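Gray table with the one wide drawer – what do you keep in yours?

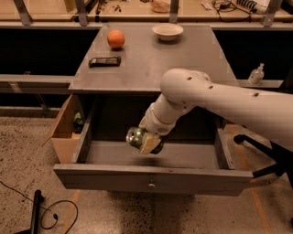 Platlow Workshop Club – Furniture and Fittings board

Thread started 2025-10-08
23 replies, page 1

drawerpull_dan
I'm trying to settle on a use for the drawer in the gray table at the end of the main room. Square top, beveled edge, one wide shallow drawer with a small round metal knob low on the front. It's wood under the paint, same gray all over.

At the moment there is no rule. People put a drink can in, lying down, and leave the snacks and the fruit up on top with the bowl. I'd like the top clear enough that two people can spread out a drawing. So the question is whether the drawer should be the snack drawer, or a tool drawer, or left alone.

Before anybody asks, yes, I have measured it, and yes, a can on its side clears the underside of the top. Standing up it does not.

kettlebell_ruth
Snack drawer. It already is one in practice. You can put up a sign saying it's for pencils and there will still be a can in it by lunchtime.

Grallik_user
Not for cans. A can in a flat-bottomed drawer rolls every time you open or shut it. I have a drawer very like that at home, painted floor, nothing to stop things moving, and the first time I pulled it open fast the can hit the front panel hard enough to dent. The can, I mean. The panel was fine.

If you must keep cans in there, lay them so they point left to right and put a strip of something down first.

drawerpull_dan
Left to right is the worst direction. The drawer moves front to back, so a can lying left to right rolls with it. You want the ends pointing front and back.

Grallik_user
You're right, I had it turned around. Ends front and back, then it only rolls if you knock the table.

moth_and_rust
People do knock that table. It's on the way to the coats.

hinge_fund
What did you end up with for clearance? I'm building a copy of this table for my mother's hallway and I would like the drawer to be useful for something other than takeout menus.

drawerpull_dan
I left my notebook at home, I'll post the numbers when I have it in front of me. From memory the sides of the drawer are low. If I were making a new one I would bring the sides up. As built, anything tall enough to be stopped by the top can also tip out over the side and end up in the back of the table.

kettlebell_ruth
That has happened. There was a roll of masking tape in the back of it for most of January. The drawer wouldn't close all the way and everybody assumed the runners had gone.

hinge_fund
Are there runners?

drawerpull_dan
Wood on wood. It wants a bit of candle wax once a year and it gets it when somebody complains.

Frøydis Moen
I painted that table so I'll put my opinion in.

Please don't make it a tool drawer. The floor of it has a single coat and a chisel will go through that the first week. Snacks are fine. Fruit I would keep on top. An orange in a closed drawer gets forgotten, and I have cleaned out that drawer once when it had been forgotten. The bowl was brought in for the fruit and I don't know why the orange is next to it.

The cardboard box on the left side I would like to see gone. It rubs the paint when people push it in with a foot.

moth_and_rust
The box is for wrappers and things people don't want to carry to the bin. If you take it away the wrappers go in the drawer. I've seen both arrangements and I prefer the box.

Frøydis Moen
Then an actual bin, with a lid. A box with one flap sticking out catches on everybody's trousers.

moth_and_rust
A bin with a lid won't fit in that spot with the drawer open. I tried the one from the paint store. You have to step around it to get to the drawer.

Frøydis Moen
Then a smaller bin.

sanding_block_7
Can I say something about the paint while you're here? What did you use? I like that it's the same gray on the top, the front and the inside of the table. Most painted furniture I see has a bare inside, and it looks unfinished when you pull the drawer out.

Frøydis Moen
It was Zirkance, the water-based one they sold for floors. I had it left over from a job in 2016. Two coats on the top and the front, one everywhere else. I sanded the top between coats and didn't bother with the rest. The bevel is the part that wears first, so if you're copying the table, put a third coat on the bevel.

sanding_block_7
Thanks. Is that still sold?

Frøydis Moen
I don't think so. Any floor paint in a mid gray will do. Test it on a scrap, some of them dry much darker than the lid.

hinge_fund
Related question, the knob. Why is it so low on the front panel? Every drawing I've found puts it in the middle.

drawerpull_dan
I asked the same thing when we got it. The table came from the Yadav sale along with two benches, and the knob was already there. The story I was told is that there had been a keyhole higher up, filled before it was painted. I can't find any sign of it from the inside.

Grallik_user
A low knob is fine on a shallow drawer. It makes people pull level. With a high knob they tend to lift, and then the front catches on the tabletop.

hinge_fund
I'm going to put mine in the middle.

Grallik_user
Your mother will lift it.

kettlebell_ruth
Back to the question. Here is what I would do, and it costs nothing:

Cans in the drawer, lying down, ends front and back.
Candy bars and anything flat in the drawer beside them.
Fruit in the bowl, bowl at the back of the table.
Nothing else on the top.

If the drawer is full, the rest goes on the ledge behind or goes home with you.

moth_and_rust
I don't agree about the ledge. It runs the whole length back there and once one thing is on it the whole thing fills up. We cleared it once already and I'm not doing that again.

kettlebell_ruth
Fine, no ledge. If the drawer is full it goes home with you.

sanding_block_7
I would rather have nothing in the drawer at all. When we have a drawing out, it's useful to have an empty drawer to sweep the pencils into at the end. With cans in there you're sweeping pencils on top of drinks.

drawerpull_dan
This is close to what I had in mind to start with. A divider would do both. One strip of wood front to back, a third of the way across, drinks on the narrow side and the rest kept free. It also stops the rolling, if the narrow side is a snug fit.

Grallik_user
Glue it or leave it loose?

drawerpull_dan
Loose, held by a small block at each end. Then it can come out for cleaning. I don't want to put nails through that floor.

Frøydis Moen
No nails, no glue. Two blocks with double-sided tape. If you use glue, the paint comes off with the block when somebody changes their mind, and somebody will.

hinge_fund
Would a liner do the same job without a divider? I was thinking of the rubbery mesh that goes under rugs.

Grallik_user
I have that in mine now. It holds a can pretty well unless the drawer is shut hard. It leaves a waffle pattern in fresh paint though, so wait until the paint has cured properly. Mine hadn't.

kettlebell_ruth
It also collects crumbs and you can't wipe it. I'd take the divider.

moth_and_rust
Divider for me too, so long as the box stays.

Frøydis Moen
The box can stay until someone finds a bin that fits. Put some felt on the side of the table where it touches. There is a sheet of felt in the cabinet with the hinges, don't use the good one.

drawerpull_dan
OK. I'll cut a strip next time I'm in and try it loose before I fix the blocks. If anyone has an offcut of thin hardwood as long as the drawer is deep, leave it on the bench with my name on it. Pine will do if there's nothing else.

sanding_block_7
I have some beech. It's a little over length, you'll need to trim it.

drawerpull_dan
Beech is good. Should I paint it to match?

Frøydis Moen
Leave it bare. You won't match that gray, and there's none left in the tin.

hinge_fund
Numbers when you get a chance please, mostly the height of the sides and the gap above them. I'm cutting mine this month.

drawerpull_dan
Will do. Notebook is still at home.

1439 views – log in to reply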